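Vallodthorpe hand-held gripper: replacement jaw pads

Safety notice, 29 May 2025

Pads from batch 119 can lift from the jaw under load — stop using the tool if a corner peels. Reports to Berkay Akgül at Toprak, Wanstead.

In use on wrapped snacks

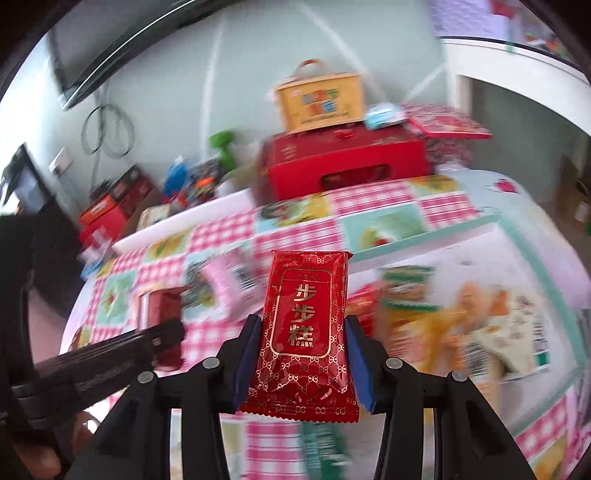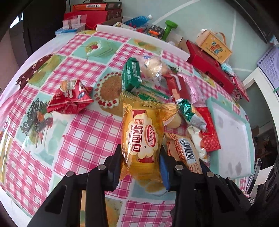

Blue pad against the bread wrapper in the second view.

Replacement

Remove both pads, clean the jaws and fit a matched pair. Inspect every 1000 cycles. Do not glue a lifted pad back down.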